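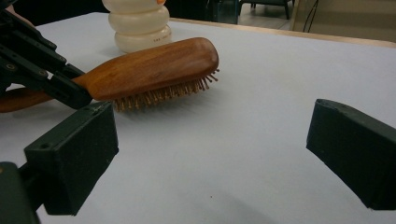 A wooden hairbrush with ball-tipped bristles, one of the types accepted in the Tatville household goods drive.

Tatville Household Goods Exchange Opens Fall Drive for Brushes, Combs and Dressing Table Items

TATVILLE, Sunday, September 22, 2024 – The Tatville Household Goods Exchange today opened its fall drive for personal care items, with a particular request for wooden hairbrushes, combs and hand mirrors. Donations will be taken at the Exchange's main hall on Clelleck Street and at 19 drop-off points across the city and the neighboring district of Sumov.

The Exchange supplies basic household goods to people moving into a first home or returning to one after a long stay elsewhere. Furniture, bedding and cookware make up most of what it hands out. Smaller items for the bedroom and bathroom have been in short supply since June, when the Exchange began including a dressing table box with every bedroom set.

"Families tell us they can find a bed and a table fairly quickly," said Dace Rätsep, director of the Exchange. "A decent hairbrush is the kind of thing that gets left off the list. We would like every box that leaves the hall to have one in it."

The Exchange plans to fill roughly 2,000 boxes during the drive. Each box holds a brush, a comb, a hand mirror, a small towel and a storage tray. Boxes for households with children also contain 2 smaller brushes and a set of hair ties.

Brushes may be new or used. Used brushes should have a sound handle and a full set of bristles, and loose hair should be removed before drop-off. Wooden brushes should not be soaked, as standing water can raise the grain and loosen the pad. Donors are asked to wipe the handle with a damp cloth, clean between the bristles with a comb and a little mild soap, and leave the brush to dry with the bristles facing down. All used brushes are cleaned again and checked at the hall before packing.

The Exchange cannot accept electric styling tools, opened cosmetics, or brushes with cracked handles.

Sorting and packing will be carried out under the direction of Birutė Vanags, head of collections, who has set aside the east room of the hall for the work. "Please keep brushes separate from glass," Ms. Vanags said. "We open a great many bags where a mirror has broken on top of everything else – a sheet of newspaper around it is enough."

The drive is supported by Siliņa Housing Association, which will deliver the first 200 boxes to new tenants in Sumov. Ruwan Siriwardena, tenant services manager at the association, said the boxes would be placed in each apartment ahead of move-in day, together with the keys and the building handbook.

A full list of drop-off points and accepted items is posted at the entrance to the main hall and may be requested by mail. Groups wishing to donate more than one carton should arrange a delivery time in advance.

Media contact:
Agnese Ķēniņš, Communications Office
Tatville Household Goods Exchange
Clelleck Street, Tatville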